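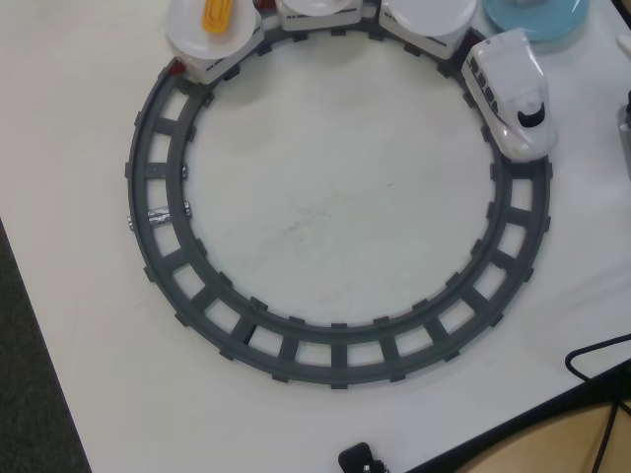
The train was the only thing in the flat my aunt hadn't put in a box. Kettle boxed, curtains boxed, the good scissors boxed somewhere and never seen again. But the ring of grey track stayed out on the white table, and the white train with it, engine and three cars, little round plates on top to carry things. There was a strip of silver tape round the left side of it where I'd trodden on it when I was small, or where my cousin had, depending who was telling it. We had one night left. She put the biscuits on the table and told me to sit.

I didn't want to sit. There was the wardrobe still. There was the van coming at 8 and the man from Nogueira wanting the keys, and the cupboard under the sink that neither of us had opened because of the smell.

Sit, she said. One round.

So. The game. I should say what the game was. You put a thing on the last car, any thing, had to be small, and you ran the train, and where it stopped that was who had to answer. Table had sides like a clock. My side, her side, my uncle's side when there was an uncle. The thing you put on was what you had to tell the truth about. A button, you told about the coat. A key, you told about the door. That was it. No winning. When I was 11 I put on a sweet wrapper and she had to own up to eating the whole tin, and my uncle laughed so much he had to go and stand in the hall.

He'd bought the train in Lornano, coming home off the boats. Not for me, I wasn't born. Not for anyone. He said he saw it going round in a shop window and missed his bus watching it, and then the next bus, and after that it seemed rude not to.

She went through her cardigan pockets. Tissue. Receipt. Tissue. Then a little orange clip, ridged, the sort of thing that ends up in a pocket, and she put it on the plate on the last car very carefuly, like it was hot.

What's that off, I said.

You'll see if it stops at me.

She pressed the switch. I'd forgotten the noise. A sort of grinding hum, then the click as it went over the tape, click, click, click, four of them, one for each, and away round again. It always slowed a bit there. My uncle used to say it was going through Karnimon, where every train slowed down because the driver's mother lived by the line and he had to wave. I believed in Karnimon station till I was far too old. I looked for it on a real map once, at school. It was there, too, a town, miles from any railway.

Round it went. My aunt had her hand flat on the table as though the table might go off somewhere.

I thought about the van. I thought, if it stops at her she'll talk and if she talks we won't get the wardrobe down tonight, and I hated myself a bit for thinking it. She was moving to two rooms in Narnon, near my mother, near the sea, a lift in the building, everyone pleased about it. Everyone had said how pleased they were. I'd said it on the phone more than once, in the same voice.

Click, click, click, click.

It stopped on the far side. Top of the ring, engine with its nose pointing down the slope of the curve like it had smelled something. Not my side. Not hers.

His.

Well, she said.

We both looked at the chair. There wasn't a chair, it had gone with the first load. We looked at where it had been, the four dents in the carpet.

Doesn't count, I said. Run it again.

It counts. And she turned a bit to the gap, and waited, the way you wait for someone who's hard of hearing to get there in their own time. I could hear next door's telly. I could hear the fridge, which was staying.

Then she nodded. He says it's off the hospital bag, she said. He says I've had it in this pocket since the winter before last and I've washed the cardigan with it in. He says I ought to be ashamed, it could of broken the machine.

I didn't say anything. What do you say.

He says, she said, and stopped, and had a biscuit, and had to get through the biscuit before she could carry on. He says he's not bothered about the flat. He only ever liked the window.

It was 2 in the morning by then, or near enough to feel like it. She got up and went to see to the cupboard under the sink, all at once, gloves on, radio on, banging about. I heard her say oh for heaven's sake to something in there. A bucket went over.

I took the wardrobe doors off by myself. 20 screws, and one that wouldn't come so I left it and bent the hinge – it's still bent, she hangs her dressing gown on it.

When I came back in she was wiping down the table, round the track, not moving it, and inside it as well, rubbing at the smudges in the middle that had been there for years and weren't going to shift for her now.

Have you got a box for this, I said.

She looked at the boxes. All taped. All the way up the wall, KITCHEN, KITCHEN, MISC, BATH, KITCHEN.

Put it on your knee, she said. In the van. You can hold it on your knee.

What, all of it?

You've got two knees.

And she picked the clip off the last car and dropped it back in her cardigan, and went to find her shoes.

Reading > Stories > Short fiction
Filed under: Family, Moving house, One-sitting stories
5 min read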